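4.2 What the demonstrations cover

Earlier reports on the Judoline collection describe it as broad. We were less sure of this when we began, and going through the episodes one at a time has not changed our minds. Of the 1,015 episodes recorded at the Golob site, 400 passed the checks set out in Section 3. The rest were dropped for ordinary reasons: a stalled arm, a missing camera stream, an operator who stopped partway to clear the table. We have no quarrel with the size of what was left. Our doubt is about how much one episode differs from the next.

The task is to put markers into containers. Operators are told which container to use and are otherwise free to choose the order and the arm. In principle this leaves a good deal of room. In practice people settle into habits quickly, and the learner then sees the same habits many times over. The written instructions ask operators to change the layout between episodes, but they do not say by how much, and a marker turned slightly on the table counts as a new layout in the log. We think it should not.

Figure 2 shows the station from the fixed cameras and from one wrist camera.

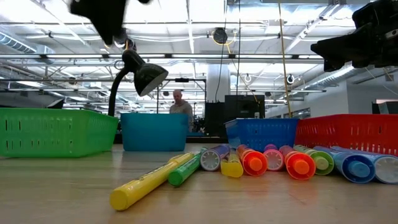
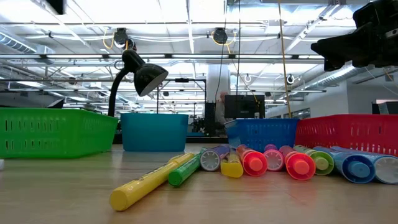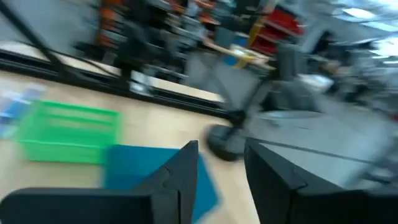
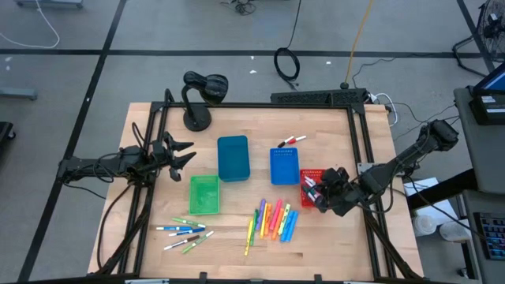 Figure 2. Views of the sorting station. The third is from a wrist camera and is heavily blurred; the others are from fixed cameras.

A reader of an earlier draft at Skillen objected that we were asking the wrong thing of the collection. Small changes in layout, on this view, are what teach a policy to correct itself, and a set made only of large changes would leave it clumsy near the object. The same reader thought we were too hard on blurred wrist images, and pointed out that a deployed arm will produce them too and had better be used to them.

We accept the second point in part. Blur during a fast move is something the policy will meet, and removing every such image would be a mistake. But the action labels were written on the assumption that the wrist view tells the learner where the gripper is going, and in a smeared image it may say very little. We kept these images and lowered their weight in training. Whether this helped is hard to say. Two training runs with the same settings differed from each other by more than the change we were trying to measure.

On the first point we remain doubtful. If small changes were enough, the Plonari baseline should have coped when we swapped the places of two containers. It did not. In 9 trials with the swapped layout it went to the old position each time, and in several of them it opened the gripper there. This is what one would expect from a policy that has learned a place on the table — colour seems to have played little part.

None of this shows that the collection is useless. It does suggest that episode counts, ours included, should be read with care. We would sooner see the number of distinct layouts reported, with a stated rule for when two layouts are the same. Our own rule, given in Section 4.3, is crude, and we found cases where we disagreed with each other about how to apply it.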